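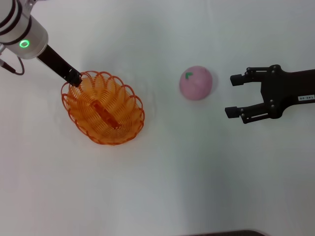
Two Arms in a Shed: Was It Worth Building?

Print this page
E-mail this page

Project report, second-year mechatronics elective
Monique Chevalier

1. What I set out to test

The videos that got me into this project all make the same promise. Bolt two small arms to a table, show them a job a few times by hand, and they'll tidy up after you. I didn't believe it when I wrote my proposal and I believe only part of it now. My supervisor asked me to turn the grumbling into a question, so the question became: can a pair of second-hand arms, set up in a shared workshop by one student with ordinary tools, put toy fruit in a basket often enough to be called useful?

I picked toy fruit because it's cheap and forgiving. The basket is orange coiled wire with a loopy rim, and I chose it badly, as section 3 explains.

2. The build

The work was done at Wunura, the shared workshop behind the old bakery, where I have a student membership and a shelf. The arms came through Jirlow, a surplus dealer, as a pair with the grippers already fitted. I paid 600 dollars for the two, including the cables, which was most of my budget. The controller board is a Vandlow and it has been the least annoying part of the whole project.

The table took longer than I'd planned. It had a slight lean, and I had assumed software would take care of that. It didn't. A lean you can't see by eye was enough to put the fingertips off by the end of a long reach, and I spent three evenings shimming the legs before I admitted that a spirit level should have come first. The top is white and matte, which helps the overhead camera find coloured objects, although pale shadows still fooled it whenever the roller door was open.

For software I used the Szulc package, which records you moving the arms by hand and then trains on the recordings. The instructions say 10 recordings is enough to get started. That is true in the sense that the arms will move.

3. Results

With 10 recordings the right arm would go toward the peach and stop short of it, fingers open, more or less every time. It looked very convincing. Visitors to the workshop were impressed by it, and I'd like that noted as a warning about visitors.

I kept recording until I had 27 good ones and threw out the rest. Training ran for 2,000 steps each time on my own laptop. After that the arm could close on the peach if it was sitting in the open part of the table, well clear of the basket. Moved closer to the rim, the peach was usually knocked sideways. Soft round things roll off a fingertip very easily, and squared-off pads are not a great match for them.

The left arm was supposed to steady the basket. In practice the gripper tip caught in the loops along the rim and lifted one side as it pulled away. A plain bowl would have avoided this completely. I kept the wire basket partly out of stubbornness, and partly on the argument that a real kitchen has awkward baskets in it and a demonstration that only works with a smooth bowl isn't showing you much.

I haven't given a success rate. My early trials were done before I levelled the table, my later ones used a different lamp, and adding them together would produce a percentage that meant nothing. I noticed while reading for this report that hobby write-ups are quite relaxed about doing exactly that.

4. What I would do differently

Level the table before anything else. Fix the lighting and then leave it alone – I changed mine twice and had to redo the recordings both times. Work with one arm until it is dull and reliable, and only then add the second. Two arms doubled the cabling and much more than doubled the time I spent working out which one was at fault.

I would also write down the settings after every session. There is a gap in my notebook in October when things were going well and I stopped bothering, and I have never got back to the behaviour I had that month.

5. Is it useful?

As a way to learn about joints, calibration and patience with cables, yes, and I'd defend the mark on those grounds. As a helper it is slower than my hand by a very wide margin and needs me standing beside it with a finger on the stop button. I can't see that changing with more recordings alone, whatever the forums say. Better fingertips might do it. I have some rubber sheet on order and will cut new pads over the break, and the arms will stay on the table at Wunura until the shelf fees run out.

Print this page
E-mail this page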